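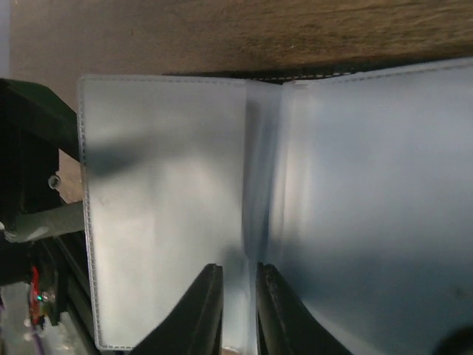 I've kept tax papers in all sorts of daft places over the years (the bread bin, once, for a whole winter), so when the brown envelope came in March asking me to back up two old returns I had a proper wobble. I found everything in the end, but it took till gone midnight and I was not nice to live with.

So this is how I do it now, at the kitchen table, with the radio on.

## Sort by year first

Don't start with "gas" and "car" and "bank". Make one heap per tax year and get every scrap into a heap before you read any of it. Reading is fatal! I lost half an evening to a Clarkden invoice for £468 that I'd been cross about at the time and got cross about all over again.

## Till receipts

The shiny ones fade. Mine from Edwards had gone completely blank, £300 of paint and brushes and not a word left on it. Copy them the week you get them, write the date and amount on the back in pencil, and keep them off the windowsill.

## Letters from the tax office

- Staple the envelope behind the letter, as the postmark can matter if you're arguing about a deadline.
- Write the day you replied across the top.
- Never post an original. Bleddyn Kneath next door sent his off and waited till summer to get it back.

## Shredding

Check how long you're meant to keep things before you bin any of it, and if you work for yourself it's longer than you'd think. After that, shred a few sheets at a time. My Flurar jams if I give it more than four, and getting the bits out with tweezers is a miserable job.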